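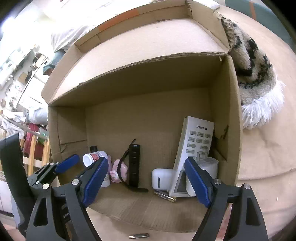
When I moved to Cliscombe I had one suitcase and a winter coat that was too thin. I remember thinking that a life with so few things is very easy to manage. This was nine years ago. In December my landlord wrote that he wants to sell the building, and so I started to look in my cupboards for the first time in a serious way.

My new apartment is 439 square feet. The old one is bigger, and it has also a storage room in the basement, where I put everything that I did not want to decide about. I think many people have such a room. You close the door and the question is closed too.

I began with the bathroom cabinet because it is small and I wanted to finish something on the first evening. I did not finish. I found cough syrup from two winters before, three thermometers, and a cream for a rash that I don't remember having. The pharmacy on Koskela Street takes back old medicine, but only in the morning, when I work, so the bag stood next to my door for eleven days and I said good morning to it.

The kitchen was harder. My mother taught me to keep every glass jar, and she is right that a jar is a useful thing, but she has a garden and makes pickles, and I buy my pickles. I kept six jars. The rest went to my neighbor Surachet Srisuk, who grows chili plants on his balcony and starts the seeds in anything. He came with a laundry bag and went back down the stairs very slowly, with a noise like a small orchestra.

Then came paper. I had a receipt for a coffee maker, 349 in the old currency, from a shop in Zolteneck that closed before I left. The coffee maker is also gone. I read the receipt two times, and I must confess that I kept it. There was a lunch for two people written by hand on the back side, and I know who was the other person.

My sister asked me on the phone what is my system. She has read a book about it and has four colors of stickers. My system is that I take one shelf after dinner, I drink tea, and when I become sentimental I stop. With this system I lost two whole evenings to a box of postcards, but I also don't have a headache, and she had one for the full month of her own move.

The storage room I leave for the last week. I went down on Sunday only to look, and there is a bicycle in there which I am quite sure is not mine. I wrote a note for the mailboxes downstairs. If somebody is missing a green bicycle with one pedal, please ring at the second floor, after six.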